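読了時間 4分

一月、夜。

片づけの本を読み終えた。Fiona Jardineという人の、ハンディンビー式の部屋の整え方について書いたもので、借りたのは去年の秋だから、ずいぶん寝かせていたことになる。452ページもある。物を減らせと言う本がなぜこんなに厚いのか、まずそこからして怪しい。

書いてあることの半分は、まあ、わかる。使う場所に使う物を置け。通り道に物を置くな。どこの家の母親でも言いそうなことだ。残りの半分がよくわからない。「部屋にある椅子は、すべて座るためにある状態に戻しなさい」という章があって、これがまる19ページ続く。椅子が物置きになった時点で部屋の秩序は崩れ始めるのだそうだ。著者がモワットという町で手がけた家では、椅子の上の物をどかしただけで住人の寝つきがよくなったらしい。どう調べたのかは書いていない。ほかに変えたことがなかったのかも書いていない。布団を新しくしたのかもしれないではないか。

それでも読んだ以上は気になってしまい、今日は作業部屋に行っても椅子ばかり見ていた。

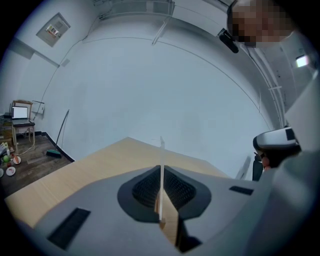 本の理屈でいえば、作業部屋は落第である。第三章の点検表には「床に近いところから見ること」とあったので、馬鹿正直に下から見ていった。床はこげ茶の板張りで、色は悪くない。問題はその上で、奥の木の椅子に人ではなくノートパソコンが座っている。開いたまま、画面を白く光らせて、白い電源コードを床のほうへ垂らして。ハンディンビー式だと、これは二重に減点だ。座れない椅子がひとつ、むき出しのコードが一本。しかし私に言わせれば、あの椅子は台としてなかなかよくできている。座面が平らで、持ち運べて、背もたれがある。これをどかして専用の台を買えというなら、物がひとつ増える計算になる。減らす本の指示で増やすのは変だ。

その専用の台というのも本の後ろのほうに載っていて、スタラードという折りたたみ式の品を勧めている。名前だけは立派だ。値段を見て本を閉じた。そのあと、どうせならと思ってもう一度開いたが、値段は同じだった。

壁の章もあった。壁は「呼吸する余白」として空けておくべきで、目に入る物は2つまでにしなさいという。呼吸する余白とは何か。うちの作業部屋の白い壁には、灰色の電気盤がはまっていて、その下のほうに小さな白い箱もついている。これでもう定員だ。電気盤を外すわけにもいかないし、布をかけて隠せという提案には賛成しかねる。いざというときに布をめくるところから始めるのは嫌だ。著者は電気盤のある部屋で暮らしたことがないのだろうか。

昼過ぎ、場所を変えて反対側も見てみた。机の上はひとまず置いて、家具だけ見ることにする。全部を一度に点検すると疲れるし、疲れると点が甘くなる。 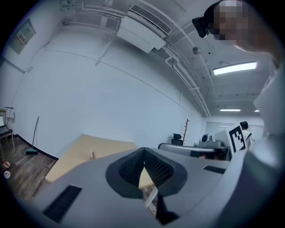 黒い事務椅子と、その横の赤茶色のコート掛け。

コート掛けについては、本に珍しく同意できることが書いてあった。細くて背の高い物は、入口からの見た目で決めず、上着を脱ぐ場所で決めること。なるほどと思い、自分がどこで上着を脱いでいるか思い出そうとして、思い出せなかった。たぶん歩きながら脱いでいる。そういう人間のための章はない。コート掛けは今のままでいいことにした。枝のような短い掛け金が気に入っているので、見えるところにあってほしい。これは理屈ではなく好みの話で、本は好みの話になると急に歯切れが悪くなる。

事務椅子のほうは「座るためにある状態」なので合格のはずだ。それで秩序が感じられたかというと、別に感じなかった。黒い椅子だなと思った。背もたれが高い。

左の壁の額入りの掲示板も、厳しく言えば余白の敵である。ただ、掲示板がなければ、貼るべき紙は机の上に積もる。前にいた事務所がそうだった。壁はきれいで、机は紙の下に埋まっていた。あれを余白と呼ぶなら呼べばいいが、私は大事な申込書を二度もなくした。

夕方、帰ってから自分の部屋の椅子を片づけてみた。疑うからには一度は試さないと公平でない。椅子の上にあったのは、畳んでいない毛布と、モーリーの紙袋と、探していた手袋の片方。毛布は畳んで棚に入れた。紙袋は何か入れるかもしれないので取っておく。著者は怒るだろうが、袋は使う。手袋はもう片方が見つからない。

座ってみたら、その椅子は背中が痛かった。そういえば、それで座らなくなったのだった。毛布を棚から出して背中に当てると少しましになり、そのままこれを書いている。今夜の寝つきがよくなるかどうかは一応覚えておくつもりだが、よく眠れたとしても、歩き回って疲れたせいだと思う。

本は明日返す。コードの束ね方のところだけ、返す前に写しておく。あれは使えそうだった。ひもは台所の引き出しにあるはず。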